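Séchage du linge en intérieur : organisation de l'espace dans les structures d'accueil familial
Notes de l'intervenant, réunion d'information du réseau Randen, 6/9/25

Diapositive 1. Ouverture
Remercier les participants et rappeler la durée prévue : 30 minutes d'exposé, suivies de 15 minutes d'échanges. Préciser que les notes seront mises à disposition sur l'espace documentaire du réseau.
Indiquer d'emblée que l'intervention porte sur le séchage à l'intérieur du logement. Le lavage et le repassage ont été traités en juillet lors de la séance tenue à Gollent.

Diapositive 2. Contexte
La majorité des logements du réseau ne disposent ni de buanderie ni de balcon. Le séchoir est donc installé dans la pièce de vie, là où les enfants jouent et où les familles sont reçues. Cette situation est admise par le règlement intérieur, sous réserve que la circulation reste possible.
Rappeler que le budget consacré au petit équipement s'élève à 3 875 euros pour l'exercice en cours et que les demandes de remplacement de séchoirs y sont imputées.

Diapositive 3. Emplacement du séchoir
Le séchoir doit être placé sur un sol dur et plan. Les quatre points à vérifier avec l'accueillant sont l'accès à la porte, la distance au canapé, la proximité des chaises d'enfant et l'aération.
Insister sur le mobilier bas : une chaise d'enfant laissée contre les barres permet de grimper. À déplacer avant d'étendre.
Ne pas s'attarder sur les modèles. Si la question est posée, renvoyer à la fiche Rerkon.

Diapositive 4. Fixation des pièces
Les petites pièces, chaussettes et lingettes, sont étendues sur les barres basses, les vêtements plus longs sur le bord extérieur. Les pinces sont recommandées dès lors que le vêtement pend au-dessus d'un lieu de passage. Une pièce tombée au sol est relavée.
Séparer les couleurs vives des textiles clairs lors des premiers lavages. La remarque figure dans le guide, mais elle est peu suivie.
Marquer une pause pour les questions.

Diapositive 5. Rangement du sol
Point ayant suscité le plus de remarques lors des visites de Nel. Les cartons découpés, les rouleaux et les papiers restent souvent à terre pendant que l'on s'occupe du linge. Il est demandé de dégager le sol en premier lieu, puis d'étendre. Le bac à linge est rangé une fois vide et ne sert pas de coffre à jouets.
Signaler que les sols en marbre poli deviennent glissants lorsque le linge goutte. Un essorage supplémentaire est préconisé, ainsi qu'une serpillière à portée de main.

Diapositive 6. Suites
La grille de visite comportera 3 rubriques nouvelles : emplacement, fixation, sol. Elle sera adressée aux antennes avec le compte rendu. Les observations sont à transmettre par écrit au secrétariat du réseau.
Laisser la dernière diapositive affichée pendant les échanges.
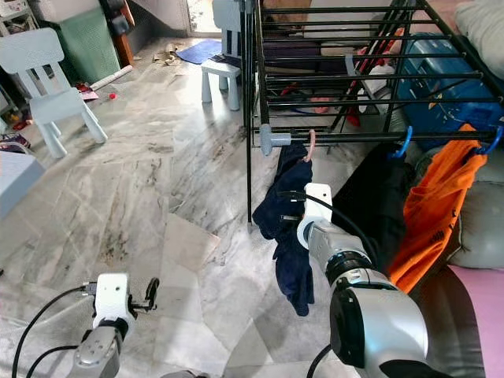 Diapositive 7. Linge étendu en pièce de vie, avec pinces bleues sur la barre avant et chaises d'enfant à proximité du séchoir.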